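Cutano Planner Set-up Guide
Section 4: Sink tasks in the simulator 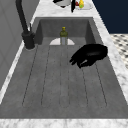
Do this section after the scene loads clean in section 3. If the loader still throws warnings go back, don't push on. Planner will run but the collision meshes will be off.

4.1 Load the task

1. Open the Cutano console. Pick the kitchen set, then sink_bottle.
2. Wait for the status line to say READY. First load is slow, textures get cached.
3. Set the seed to 17. Everyone uses 17 for set-up so logs can be compared.
4. Press Reset once. Only once, a double reset drops the hand pose.

Note: if the hand comes up inside a wall of the basin, your base offset is from the old Trarstead file. Delete it and reload.

4.2 Check perception

1. Turn on the Objects overlay.
2. Bottle should get one box, cap included. Yellow cap sometimes gets split off as its own object. If so, raise the merge value one step and rerun.
3. Faucet must be listed as FIXED. If it says MOVABLE the planner will happily try to go through it.
4. Things on the back counter (bowl, plate and so on) should be tagged IGNORE for grasping but stay in the collision list. Check both columns.
5. Grooves in the basin floor: leave as visual only. Adding them to the mesh slows contact solving and gains nothing for this task.

Caution: do not turn off the overlay while a detection pass is running. Known crash, Ro-un Oh has the ticket.

4.3 Plan a grasp

1. Select the bottle, click Propose. You get 12 candidates, ranked.
2. Throw out any that come in from the faucet side. Spout clearance is too tight for the wrist.
3. Pick the top one left. Click Plan.
4. Look at the ghost path before you run it. The palm housing is wide and the right rim of the sink is where it usualy clips.
5. If the plan fails, set rim padding to 15 mm and plan again. Still fails, lower the speed cap and try the next candidate.

Note: Approach and Close are seperate stages now. Old Bullia scripts call them as one and will hang at the end of Approach. Quyên Tăng keeps the converted scripts in the shared folder, use those.

4.4 Run and log

1. Tick Record, then Run.
2. Hands off the camera panel till the stage reads DONE or ABORT.
3. Save the log with your initials and the seed. No spaces.
4. Repeat until the batch is done. Target is 92 percent before you move to section 5.

Below target: check friction on the bottle first, then finger closing force, then timing. In that order. Change one, rerun the batch, write down what you changed.

Caution: settings tuned here do not carry over to the Colombo rig. Load the hardware profile fresh, speed cap at minimum, e-stop in reach.

Scene files broken: ask Iara Montecinos. Planner questions: Lộc Âu. Section last edited March 6, 2022, screens may differ a bit in newer builds.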